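## 9. Setting Up the Counter

Read this section before you plug anything in. If you've already plugged everything in, unplug it and read this section anyway.

The Botlow kitchen (Unit 301) has one good run of counter, and everyone who stays here wants to put something on it. The layout below was worked out by Janka Čierny over most of an October, and it survives as long as people stick to it.

### 9.1 Placing the appliances

1. Wipe the counter with a damp cloth. Do not use the Cedura scrub. It is for the sink, and the sink barely tolerates it.
2. Set the larger appliance down first, at the left end. Leave a hand's width between it and the tile.
3. Put the toaster in front of it, slots up. You may feel that slots up goes without saying. A previous edition of this manual felt the same.
4. Plug in one heating appliance at a time. The outlet circuit trips at nearly 2000 watts and takes the hallway light with it.

**CAUTION:** The top of the larger appliance gets hot in use and stays hot after. Move any towel off it before you switch on. Folded towels may go back once the top is cool to the touch, and not on the optimistic side of cool.

**Note:** Crumbs are part of toaster ownership. Empty the toaster every Monday, over the trash, with the cord out of the wall.

### 9.2 Bamboo pieces

1. Stand the Stougaard drawer toward the back, clear of the heat.
2. Lay the cutting board flat in the middle of the counter. It can sit at whatever angle it likes, provided there's room to use it.
3. Turn the board 90 degrees if you need a longer run for bread.
4. Oil both pieces when they start to look thirsty. The Zellmont oil is under the sink, behind the thing that leaks.

**CAUTION:** Bamboo does not go in the dishwasher. The last board came out shaped like a canoe.

### 9.3 Everything else

1. Keep the paper towel holder at the right. Left-handed guests have lodged an objection, which is on file.
2. Small containers and lidded dishes go against the backsplash. Put the lids back on. Snacks left uncovered are considered communal.
3. Check that no cord crosses the cutting board. See 9.1, step 4, for what we think of your cords generally.

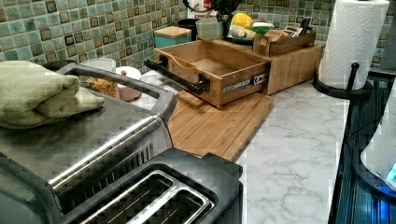
*Fig. 9. Counter with toaster in front, towel folded on top of the larger appliance, and board laid flat.*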